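**Visiting the robot assembly open day with a student group: what should we prepare?**

Posted by Brittany Fraser

Our college has been invited to the November open day at the Katiyar automation workshop in Timlow. I would be bringing 20 second-year students from the computer maintenance program. The invitation states that the main demonstration concerns the handling of processors and other small parts in a desktop computer by a robot arm, and that groups are admitted on Thursday only.

I would be grateful for guidance from anyone who has attended. In particular, I wish to know whether the demonstration is suitable for students who have no background in robotics, how close they are permitted to stand, and whether a written risk assessment is required from the visiting institution. The booking form from Allby mentions "group supervision ratios" but does not give any figures.

---

**Rajkumari Rawat**

I accompanied a group to the previous open day and can answer most of these points.

The demonstration is suitable for your students. It requires no knowledge of programming. Participants who have already fitted a processor by hand will gain the most from it, as the presenter assumes they know what a socket and a load plate are. I would recommend one practical lesson on the subject before the visit.

The work is done on an open computer laid on its side, with the arm reaching in from above. The pictures below are from the session my group attended.

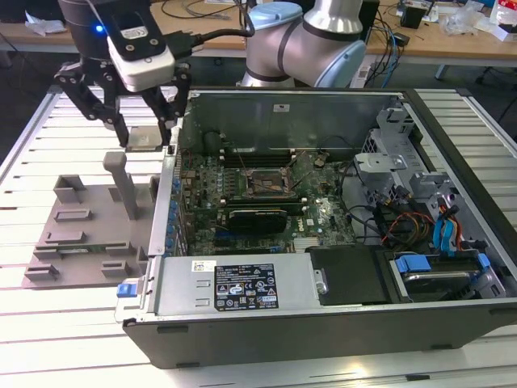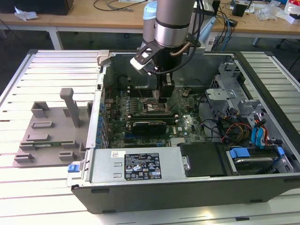
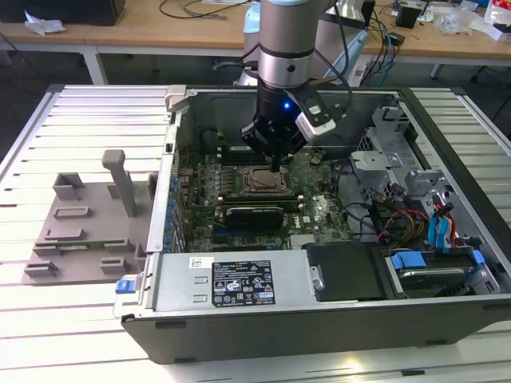

The last one is the view from the gripper, with the processor held between the fingers.
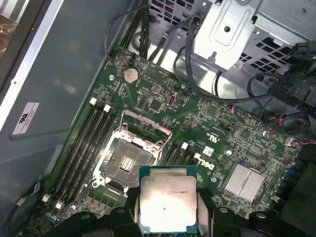 With regard to supervision, we were asked to provide one member of staff for every ten students, so you should plan for 2. Visitors stand behind a marked line, and the group is divided into 4 parties so that each student has a clear view. Each party is given its own time at the bench. Bags and coats must be left in the entrance hall, and long hair must be tied back even though visitors do not approach the equipment.

A written risk assessment was required. Allby supplied the host's own document on request, and our college attached it to the standard trip form. Please allow two weeks for this. My first request received no reply and had to be sent again.

The question period at the end was short. I would advise your students to submit questions in advance. Ours wished to know how the arm is taught the position of the socket, and the answer took up most of the time available.

---

**brirard_parts_desk**

Suitable, yes. Parking is poor. The lot behind the Brirard building does not accept coaches, so ask the driver to set down on the main road and walk from there.

---

**H. Timlow Evening Class**

I attended as an individual and not with a group, so I cannot comment on the forms. The talk before the demonstration was longer than necessary and dealt largely with the history of the firm. The presenter mentioned that around 2,000 people had visited since the open days began. The bench session itself was well organized. Students who are hard of hearing should be placed in the front party, as no microphone was used.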